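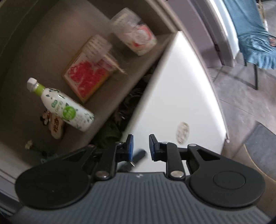 Hand-held grippers at work: what happens to the people already doing the job?

Posted in: Work & Careers > Automation on the Job

DrawerCount

I work for a housekeeping and home-organizing outfit called Grulleo. We do apartments, mostly for people moving in or moving out, and there are 17 of us on the team. Starting in March, four of us get trained on hand-held grippers with a camera on them. You do your regular tidying with the tool in place of your hand, it gets recorded, and the recordings go toward teaching a robot to do the same work. Drawers, counters, small packages, bottles, all the fiddly stuff.

I'm really excited about it! I've been folding and sorting for a living since I was nineteen and this is the first time anyone has treated that as something worth learning from. But a couple of people I work with are uneasy, and I don't have good answers for them. Has anybody been through this? Does the day get slower? Do the people who don't record end up with all the heavy jobs? And how do you bring it up with a boss without sounding like you're against it (I'm not, I swear)?

Jérémie Caron

Yes! I did eight months of this at Kramer, where we look after short-stay rentals, and I'd do it again tomorrow.

The first week is slow, no way around it. You have two fingers where you used to have five, and a full drawer is the worst place to start. Bottles are fine once you stop going for the cap and take them by the body. Snack packets and thin plastic trays slide on top of each other and you chase them. Little keepsakes are the hardest of the lot, I still pick those up with my own hand if the client is fussy about them. By the third week I had quit thinking about my wrist and was back to thinking about where things go, and that was when it got fun.

What changed for us as a crew was the scheduling more than the work. The office kept booking us at the old pace, so whoever was recording finished late and somebody else had to come over and help with the beds. That caused more bad feeling than the robot ever did. Ask for recording jobs to be booked longer, and ask for it before March. We also rotated, two weeks on and two weeks off, so everybody who wanted a turn got one and your forearm got a rest. Get the rotation on paper.

Another thing I loved: we had to agree on how we do things. Five people had five ways of sorting a bathroom drawer and we'd never once talked about it. We spent an entire Sunday arguing about whether bottles go standing or lying down (lying down, in a shallow drawer, I will not be moved on this). The new hires got a much better first week out of it.

About your uneasy coworkers, I'd let them sit out. At ours two people never touched the thing and that was fine.

anar_fan_tutham

depends on the boss. my sister cleans in Tutham and they got an extra 100 a week for recording, so ask about money

Pilar_on_nights

I agree with Jérémie on nearly everything, but I'd add some questions to take to your boss. Who sees the footage? Are clients told, and can they say no to certain rooms or drawers? Can the video be used to judge how fast you work? We got a plain written "no" to that last one and the mood changed overnight. People who had been stiff as boards started chatting while they worked.

Also ask what the jobs look like in a year or two. Our manager said she didn't know, and I respected that more than a speech. So far I've moved into training half of the week, which I never saw coming and enjoy a lot more than scrubbing tile. My hours are the same. One coworker did leave, and she said the gripper was part of it, so I won't tell you it suits everyone.

Practical bit: bring a wrist brace for the first few days and switch hands if your tool allows it. And keep a rag in your back pocket for the pads. Hand lotion gets on everything.

Tags: housekeeping, grippers, training, scheduling, coworkers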